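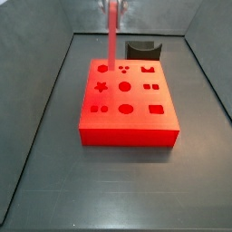
Steckspiel per Teleoperation: Stab verkantet ständig

fhaugen
Moin zusammen, ich nehme gerade Demos mit dem roten Sortierblock auf, Steuerung per Leader-Arm. Neun Öffnungen, angefangen habe ich mit dem runden Loch hinten links. Beim Anfahren lande ich dauernd zwischen dem Loch und den drei kleinen Löchern daneben. Bisher 40 Durchgänge, davon 7 brauchbar. Liegt das an mir oder an der Verzögerung?

wanda_dv
Von beidem etwas, vermute ich. Wie hoch ist denn die Verzögerung? Bei uns in Prustidstead ging es ab einer gewissen Grenze nur noch mit Abwarten nach jeder Bewegung, und genau dieses Zögern hat das Modell dann mitgelernt.

fhaugen
Gemessen habe ich nur einmal, da waren es 471 ms. Mir kam es kürzer vor.

Kincaid_F
Das ist zu viel. Lass die Fernsteuerung und führe den Arm von Hand. Schwerkraftkompensation an, am Handgelenk anfassen, fertig. Du spürst die Kante sofort.

wanda_dv
Sehe ich anders. Beim Handführen hast du schnell die eigene Hand im Kamerabild, und die fehlt später beim Abspielen. Für reine Gelenkdaten okay, für ein Modell mit Bildeingang nicht.

Kincaid_F
Kommt darauf an, wo man anfasst. Bei der Wandkamera ging das bei mir immer. Man kann die Bahn auch danach ohne Hand abfahren und erst dann filmen.

wanda_dv
Dann stimmen aber die Kontaktkräfte nicht mehr.

a.melis
Fahr erst über den Block, halte kurz an und senke dann senkrecht ab. Und die misslungenen Durchgänge nicht löschen, extra ablegen. Korrekturen sind oft nützlicher als glatte Läufe.

fhaugen
Gelöscht ist nichts. Ich stelle auf Kabel um und messe neu. Handführen probiere ich am ovalen Loch vorne in der Mitte.

Kincaid_F
Nimm lieber wieder das runde, sonst kannst du nicht vergleichen.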